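Table clear-out before the winter swap

24 Nov 2020

The winter swap opens for drop-offs this week, and the most common question so far has been what to do with all the small stuff. Coats and books are easy. It is the things that pile up on the end of a table that people don't know how to bring in. Shahla Amini and Wenjie Yin sorted the October drop-offs, more than 200 items in all, and have put together some notes.

Chargers first. We had 68 of them in October and 5 were claimed. Most of the others came in a tangle with cables that didn't belong to them, and people gave up looking. If you have a wall charger to pass on, take the cable off and put a strip of masking tape on the side with the output written on it. You will find the output in small print near the prongs or on the face, and a flashlight helps. If you can't read it, bring it anyway and put a question mark on the tape. Radymyr Romaniuk has a tester and will go through those.
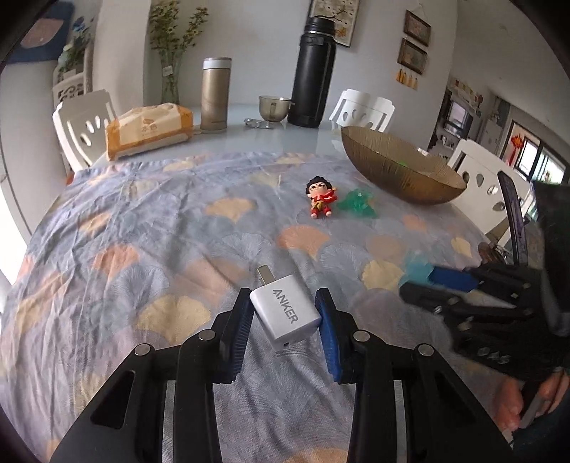
A white Anker wall charger, with a small figurine and a ribbed bowl behind it on the tablecloth.

Figurines and small toys go in the Dullia room, on the low shelves. Please wipe them down first. Warm water with a drop of dish soap is fine for most plastic ones, and an old toothbrush gets into the hair and the folds of the clothes. Loose parts should go in a sandwich bag taped to the figure. We still have a bag from last time with one tiny boot in it, if anyone is missing a boot.

Bowls and other tableware should be wrapped in newspaper and marked on the outside – "bowl, large" is enough. Jianhua Shi is collecting flat boxes for these and could use a few more. Chipped pieces can't be accepted this year.

Tablecloths and other linens were popular in October and we ran out early. Wrinkles don't matter, but please wash them and pin a note on with the length and width. Bright prints go fastest.

Drop-offs are at the Vasard Street door, on the side by the bike rack. Ring the bell and leave your box on the cart. There is a limit of two boxes per household until the shelves are up. If you can't carry yours over, Yutong Cao is doing pickups on the Čierny side and can be reached through the sign-up sheet in the hall. Unclaimed chargers and cables will go to the electronics recycling bin after the swap closes.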